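From: Romain Jacquet
To: Ridside cell users list
Date: 2024-03-18
Subject: Re: Left hand closing early over the blue tray

Hello all, and thanks for the kind words about the new tray layout – it took me the better part of a weekend and a lot of tea.

A member at Gukex wrote:

> We rebuilt the cell in the simulator from your December
> notes, but our left hand starts opening before it's clear
> of the blue tray's wall. Did you move the tray, or the
> waypoint? And what do you do with the right arm meanwhile?

I moved the waypoint and left the tray alone. I'd fiddled with the tray position all through December and only made myself grumpy, so please learn from my stubbornness. The left arm now carries the cylinder up to a hold point just short of the left wall and a little above it, and the release is tied to the next waypoint along. The right hand parks open and upright on the line between the blue tray and the dark one, with its thumb out over the blue floor.
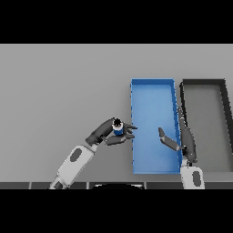

Do I need to recalibrate the hands after changing the hold point? Only if you've also touched the wrist offsets; the hold point lives in the arm program and the finger zeros don't know about it.

While you're in there, have a look at the grip timeout. Mine was still at 263 from the Barbier settings file, and I've had a much happier time with it at 14. Save a copy of the old file first (I didn't, and had to go begging to the Cokach folks for theirs). Then run nine or ten cycles at low speed and keep an eye on the thumb – it's my favourite place for trouble.

If yours still opens early after all that, send me the log and I'll have a look after tea on Thursday.

Cheers,
Romain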